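# Can a robot clean my bathroom yet?

1 December 2023 is what I'd normally put up here, but my sister-in-law says that looks like a bank letter, so: December 1, 2023, and I have been thinking about showers. 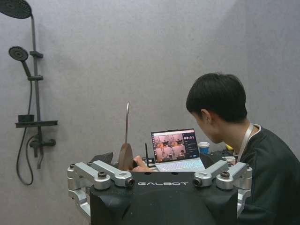
I've been going on about this since September, when I spent a whole Saturday-sort-of-day (it was a day off, anyway) on my knees scrubbing the grout in our flat in Grerton with an old toothbrush. Somewhere in the second hour I started wondering why I own a phone that can translate a menu and a watch that tells me off for sitting down, and I'm still the one doing the grout. So I started reading, and then watching videos, and then pestering people who work with these things, and this post is the result. It's long. Put the kettle on.

Let's start with what we've already got. I had a robot vacuum for three years, and I loved it, and it drove me up the wall. It did the hall beautifully. It did the kitchen beautifully too, provided I'd put all the chairs up on the table first, and picked up the mat, and shut the door to the bathroom so it wouldn't try to eat the fringe on the bath rug. By the time I'd got the place ready for it I could have had the broom round myself! But I never minded, really, and my floors were cleaner than they'd ever been.

A vacuum only has to drive about, though. It's a very flat sort of job. The moment you want something picked up, turned over, wiped and put back, you need an arm, and something on the end of the arm, and a way of seeing what that something is doing. And bathrooms must be the meanest room in the house for it. Think of everything on an ordinary shower wall: the rail, the clamp that slides up and down it, the hose hanging in a loop, the little shelf where everybody leaves their bottles, the lever you have to nudge without scalding yourself. I clean round all that without thinking. My left hand lifts the hose out of the way while my right hand gets in behind the valve, and if you asked me afterwards how I'd done it I couldn't tell you.

The hose is the bit that fascinates me. A shelf stays where it is. A hose goes where it likes, and it's never in the same place two days running, and if you push it, it swings back and slaps you on the wrist. I asked an old colleague who now works at Proldale (they fit out kitchens and have a couple of arms on the shop floor for drilling and lifting panels) whether their machines could cope with a shower hose, and I got a very long laugh down the phone. Theirs pick up the same panel from the same rack all day long and they're brilliant at it. Move the rack by the width of your hand and everything stops until a human comes over.

So a shop floor is easier than a house, which I hadn't expected. I'd always pictured it the other way round, with the clever expensive robots in the factory and the simple ones at home. But the factory gets to tidy itself up for the robot – painted lines, fixed racks, everything in its slot – and my house does no such thing. My house has a cat in it.

What has changed, as far as I can make out, is how people teach them. It used to be all measurements and written instructions. Now a lot of it is showing. Somebody steers the machine through the job, over and over, with cameras recording and a clock running, and the computer tries to work out the pattern from all those goes. I read one write-up of a wiping task that took 800 goes before the thing was any use, and another, for a loo brush of all things, that went up to 3,000. I find this oddly cheering. I'm fairly sure I needed a good few hundred goes at folding a fitted sheet and I still can't do it.

The part I hadn't understood is how much human work goes into it. You imagine the robot on its own, humming away, and in fact there's usually somebody leaning over a laptop with a coffee going cold, sorting out why this go was different from the last one. It's a lot of patient fiddling. If you've ever taught a child to tie their laces you'll know the feeling.

Then there's the money. The cheapest arm I could find that I'd trust near a bathroom cost more than our last car, and that's before you've given it a body to move around on. A cleaner in Grerton charges me £80 for a proper deep clean, bathroom and kitchen, and she brings her own cloths. She also notices things. Last time she told me the sealant was going behind the bath, and she was right, and it would have come through the ceiling by Easter.

Now, would I have one if it were cheap? I've gone back and forth on this. For me, it would be a treat. For my mum, over in Urnholm, it could be a lot more than that. She can still do most of the house but she can't reach the top of the shower screen or get down to the plughole, and she hates asking. A machine that could do those two jobs, slowly, with her in the next room listening to the radio, would be worth any amount of putting chairs on tables. It wouldn't even need to be good at anything else.

My own guess (and I'm a person who once said tablets wouldn't catch on, so do bear that in mind) is that we'll get single jobs first. Wipe the worktop. Load the plates, but not the pans. Squeegee the glass. The whole bathroom, hose and bottles and all, I'd put a good way further off.

In the meantime I've bought a longer toothbrush. It's a grout brush really, on a handle, and I can do most of the bottom row standing up. Next post I'll do the limescale results, because 122 of you voted for vinegar over lemon juice and I've got one tap going with each.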